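Wrist camera vs. chest camera for labeling two-arm sorting demos

Posted January 20, 2021 by Eimear Breathnach

We are collecting demonstrations for a sorting policy on the Brenska cell. The setup is two teleoperated arms, a white table, and three plastic containers: yellow, red and cream. The operator moves small household items between containers following a spoken instruction. Target is 2000 episodes, and 1102 are recorded so far. Each episode is logged with joint states, gripper width, wrist video and video from a camera worn at chest height.

The problem is segmentation. Every episode has to be cut into reach, grasp, transfer and release before training. Our annotators work from video only, and two of them labeling the same episode often disagree on where reach ends and grasp begins. The wrist view gives them a clear look at the items but hides part of whatever is directly behind a finger.
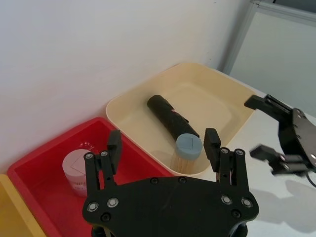 Wrist view, fingers open. The left finger partly covers the white container in the red tray.

With the fingers apart like this, the brush-like item in the cream tray is easy to identify, including the light blue cap and the bristles. The short white container in the red tray is harder because the finger assembly is in front of it. When annotators see only this stream they tend to mark the grasp late.

The chest view has the opposite problem. All three containers are in one picture most of the time, but depth is poor. A gripper above a rim looks the same to the annotator at several different heights. Near walls of the bins also hide the bottoms of the items.
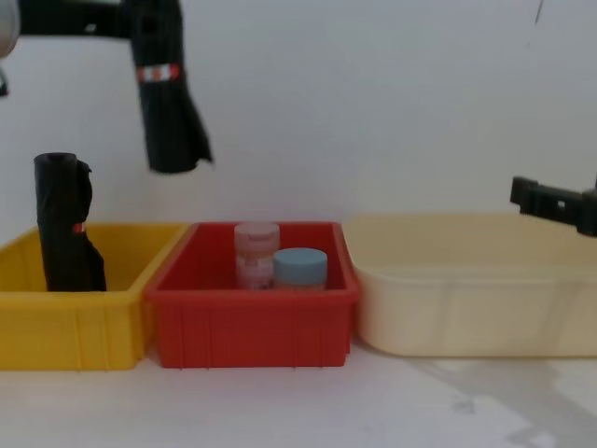
Things I would like to know

1. Should one view be declared the reference for labels, with the other used only to break ties?
2. Is it worth labeling from video at all, given that gripper width is in the log?
3. The two streams are offset by up to 40 ms. Does that matter at this stage?

Recording is done in Pleltisix with default settings. Both streams are exported at the same frame rate.

Posted by Mulligan

Just use the wrist camera. It is closer. We never bothered with a second view for labels and the policy trained fine.

If the finger is in the way, tilt the mount.

Posted by Nestmont

I would answer your second point first, because it changes the other two.

Take grasp and release from the gripper width signal. Find where the width starts to fall, find where it settles above the fully closed value, and call that interval the grasp. Release is the reverse. This needs a threshold per item type - a soft item will keep closing slowly after contact and a jar will stop the fingers short. Hand-label a set of 300 episodes, tune the thresholds on half of it and check on the other half. Annotators then only confirm or correct proposed boundaries, and in our experience most of the disagreement goes away.

Video is still needed for three things:

- which item was handled
- which container it came from and which it ended in
- failed attempts, where the fingers closed on nothing or the item slipped out

For the container labels I would make the chest view the reference. Your second picture has the yellow bin, the red bin and the cream tub side by side, with the tall black item standing in the yellow one and the two jars in the red one. An annotator can fill in the starting state for every container from a single view like that. I would not try it from the wrist, where the yellow tray is only a sliver in the corner.

Do not tilt the mount halfway through collection. You would have two camera geometries in one dataset and would need a calibration for each.

On the offset: 40 ms is close to one frame at common rates. Ignore it for segment labels. Correct it before training if the policy takes both views as input. Log the hardware timestamp with each frame and resample to the joint state clock.

Posted by Eimear Breathnach

Thank you both. We tried the width-based proposals on a small batch and they work for the jars. Black items with a fabric surface need a looser threshold. One case is still open. 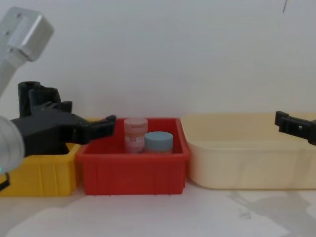
Idle contact and near-contact are not covered by our label set. An operator will often park one arm over a bin while moving the other, and the width signal stays flat the whole time. The annotators have been splitting these stretches between "reach" and nothing. With the left finger tip over the rim of the red bin and both jars upright beside it, one of them wrote "reach, pink lid" and the other left the segment blank. Joint velocity should settle it, so I am adding a "hold" label per arm, applied when velocity stays under a threshold and the width does not change. The right arm gets its own track. Until now we had one track for both arms, and I suspect that caused a good part of the disagreement.

I will rerun the 300-episode check with two tracks before we record more.

Related topics
Gripper width drift after long teleoperation sessions
Pleltisix export: dropped frames on the second stream
How many object types before a sorting policy generalizes?
Naming conventions for failed grasps
Hand-eye calibration, August thread (closed)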